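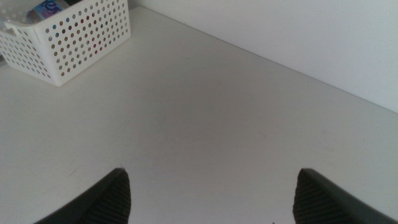

## Operators wanted: tabletop picking and packing, Flomix

Flomix is hiring two people to record demonstrations for the Sornia project. You steer a two-fingered gripper by hand controller through short household tasks, and the recordings are used to train the picking model. Most of the work is at a white bench, taking packaged goods out of a plastic storage basket, setting them down and putting them back.

### The work

- Record demonstrations from a task sheet, 25 hours a week
- Reset the bench between takes and vary where the basket sits
- Label each take as good, partial or failed
- Write a short note when a grasp slips or the controller lags
- Wipe the finger pads at the start of each shift

A failed take is kept, so please don't delete it. Colour and lighting changes go in the log.

### What you need

- Steady hands and patience with repetition
- Comfortable sitting or standing for two hours at a stretch
- Basic spreadsheet skills
- Right to work in Australia

No robotics background needed. Training is paid and takes the first week. Left-handed operators are welcome, the controller can be swapped over.

### Terms

Casual contract through to December, day shifts only, at our Zalham site. Parking on site.

Send a resume and your available days to Bontu Sisay, data collection lead. Shortlisted applicants will be asked in for a paid trial on the bench.

Posted 12 June 2025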